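Jotcombe Riding Notes, data card

Laltton release, April

What is inside
The set has 2,970 short lesson notes written by riding teachers at two schools, Jotcombe and Troltbridge. Each note describes one lesson - the horse, the exercises, and what the teacher wanted to improve. 905 notes are about lateral work, and 497 are about the piaffe and its preparation.

Format
One text file per note, UTF-8. The first line gives the horse's stable name, the second the level of the rider. Riders' names were removed by Ngân Tiêu.

Known problems
Spelling of the exercises is not uniform: "shoulder in" and "shoulder-in" both occur. Notes from Troltbridge are shorter and often leave out the rein.

Contact
Rawiri Paewai for the texts, Hậu Lại for the files. Please write before you share a changed copy.

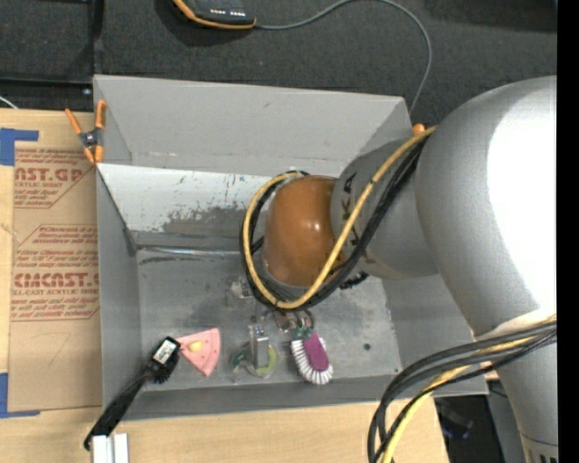 KUKA arm over an open grey metal bin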